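Boltlow 400 Tea Towel, Heavy Cotton
Sold singly or as a pair

Overview | Care | Delivery | Your questions

It dries things. We could stop there, and the people who pack the orders would like us to, but we are told that a product page needs more words on it than the product has threads.

The Boltlow 400 is a plain cotton tea towel, woven thick, hemmed on all four sides and sold without a slogan. There are no hens on it. There is no map of Cornwall, no recipe for scones and no joke about gin. If you want to be told what time wine o'clock is, the gift shop by the harbour will look after you very well.

The 400 in the name is the weight, in grams per square metre, which puts it well above the sort of tea towel you can read a newspaper through. It will take the water off a full rack of plates before it starts moving the water from one plate to the next. Anybody who has dried up at a relative's house in December will know the stage we mean.

Why it costs more than the other one

We also sell the Allard, which is thinner, cheaper and perfectly good. Please buy the Allard if you mostly dry glasses, or if your tea towels tend to end up under the car. The 400 uses more cotton and takes longer to weave, and the hem is stitched twice so that it doesn't curl into a sausage after its third wash. The hanging loop is sewn into the corner, where it can carry the weight of a wet towel. We used to put it in the middle of the long side. We had letters.
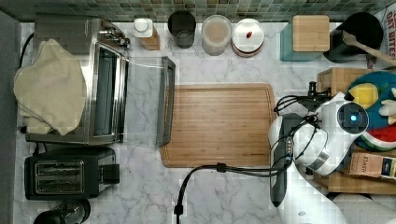
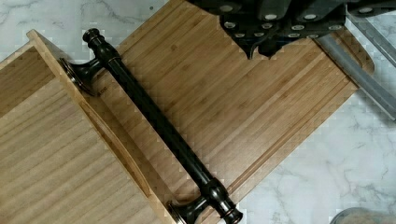
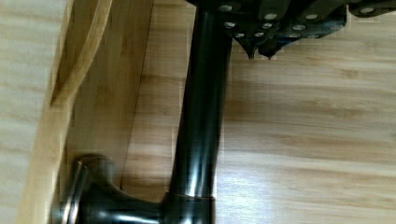 Words by Jang

Size and colours

The 400 measures 44 cm by 70 cm before washing. Expect it to lose 2 cm in length the first time round, after which it gives up shrinking and settles down. It comes in Oat, Slate and a dark green that we called Bottle until customers began asking which bottle. It is now called Green.

Oat shows tea. Slate shows flour. Green shows neither, but does show toothpaste, should your household be that way inclined.

Care

Wash it before you use it. New cotton has a finish on it that sheds water beautifully, a fine thing in a raincoat. Two washes at 40 will bring it round, and by the fifth it will be as good as it gets.

Leave out the fabric softener. Softener coats the fibres and you will be back where you started, with a lovely-smelling cloth that pushes puddles about. A splash of white vinegar in the drawer does the job for less, and the smell goes on the line.

Tumble drying is fine on low. Ironing is allowed, though we shan't be asking to see it.

Keep it away from a lit hob, and don't leave it lying on anything hot. If you need to get a dish out of the oven, use an oven glove. We sell one of those too (see the Ullov, further down the shop) and it has a thumb.

Delivery

Orders go out by second class post in a paper envelope. One towel fits through a letterbox and so does a pair, with a bit of a shove. Anything larger comes in a box and will be left with whichever neighbour you get on with least. We have no control over this.

Returns are accepted unwashed and unused. We can tell.

Your questions

Will it leave fluff on my glasses?
For the first couple of washes, yes. Then no. See the Allard if you can't wait.

Can I have one with my dog on it?
No.

Is it big enough to cover rising dough?
It covers a large mixing bowl with some to spare. Damp it first and wring it out well, or the dough will make friends with it.

How long do they last?
The oldest one we know of has done 23 years in a pub kitchen and has recently been moved to light duties, cleaning the windows. Yours may do less if you own a puppy.

Do you sell a matching apron?
We did, in Green. It made everyone look like a greengrocer. The last few are in the clearance section and greengrocers are very welcome to them.

Back in stock: Oat, Slate. Green returns in October.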